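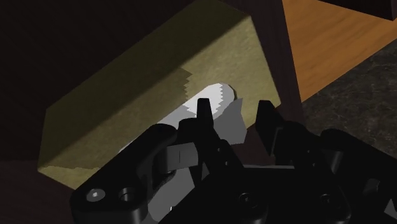

Preguntas frecuentes del personal sobre las células automáticas de preparación de pedidos

Centro logístico de Plumelbridge
Actualizado el 5 de marzo de 2018

Esta página recoge las consultas recibidas en el buzón interno desde que se comunicó el proyecto. Las condiciones laborales detalladas figuran en el acuerdo de implantación, disponible en la intranet. En caso de discrepancia prevalece el acuerdo.

¿Qué se va a instalar?
Dos células de picking con brazo articulado y pinza de dos dedos, suministradas por Valtska e integradas por Woo. El software de gestión de almacén sigue siendo Vivus, con un módulo adicional para la asignación de tareas a las células.

¿Dónde se ubicarán?
En el pasillo de referencias pequeñas, junto a la línea de embalaje. Las mesas de preparación manual contiguas se mantienen, pero se desplazan hacia el muelle para respetar la distancia de seguridad.

¿Qué tipo de artículos manipulará la pinza?
Artículos rígidos, de forma regular y peso inferior a 2 kg: cajas, botes, tubos y envases cilíndricos. Quedan excluidos las bolsas, el vidrio, los textiles y cualquier referencia con embalaje dañado. De las 3000 referencias activas en el centro, unas 200 cumplen los criterios en la primera fase.

¿Se prueban antes los agarres?
Sí. Cada referencia se ensaya primero en simulación, con modelos de objetos y superficies de apoyo, y después en la célula con producto real. Una referencia no pasa a producción hasta que el responsable de turno firma la ficha de validación. La simulación no sustituye el ensayo físico, en particular cuando el objeto está apoyado contra otro o el espacio para los dedos es reducido.

¿Se suprimen puestos?
El acuerdo de implantación excluye los despidos derivados de la puesta en marcha de las células. Los puestos de picking afectados se reasignan a preparación manual, control de excepciones o reposición. Las vacantes por jubilación en el pasillo de referencias pequeñas se estudiarán caso por caso.

¿Qué hace un operador de excepciones?
Atiende las paradas de la célula: pieza caída, agarre fallido, código ilegible o ubicación vacía. Retira el artículo, corrige la línea en Vivus y rearma el equipo. No modifica trayectorias ni parámetros de fuerza, tarea reservada a mantenimiento.

¿Es obligatorio cambiar de puesto?
No durante la primera fase. Las plazas de operador de excepciones se cubren con solicitudes voluntarias. Si no hubiera candidatos suficientes, se aplicará el procedimiento ordinario de movilidad interna.

¿Qué formación se imparte?
Un módulo teórico sobre seguridad y modos de funcionamiento y otro práctico en la propia célula. Ambos se realizan en horario laboral y computan como tiempo trabajado. Los primeros grupos comienzan en abril.

¿Cambian los objetivos de productividad?
Los objetivos individuales de preparación manual se suspenden durante la puesta en marcha. Al asumir la célula parte de los artículos fáciles, la mezcla restante es más lenta de preparar y los valores de referencia anteriores dejan de ser aplicables. Los nuevos se fijarán con datos del centro y se someterán a consulta.

¿Puedo entrar en la célula si está parada?
Solo con el selector en modo manual, la llave retirada y el indicador de acceso en verde. Una célula detenida puede estar a la espera de tarea y reanudar el movimiento sin aviso. La pinza conserva la fuerza de cierre aunque el brazo no se mueva.

¿Qué debo hacer si un artículo queda sujeto entre los dedos?
No tire de él. Solicite la apertura desde el panel. Si la pinza no responde, pulse la parada de emergencia y avise a mantenimiento.

¿Las cámaras de la célula graban al personal?
Las cámaras apuntan a la zona de trabajo del brazo. Las imágenes se usan para localizar artículos y diagnosticar fallos, y no pueden emplearse con fines disciplinarios ni para medir el rendimiento individual.

¿Habrá una segunda fase?
No está aprobada. La decisión depende de la tasa de excepciones y de los registros de incidencias de la primera.

¿Dónde envío otras preguntas?
Al buzón interno del proyecto, indicando turno y sección. Las respuestas de interés general se incorporan a esta página.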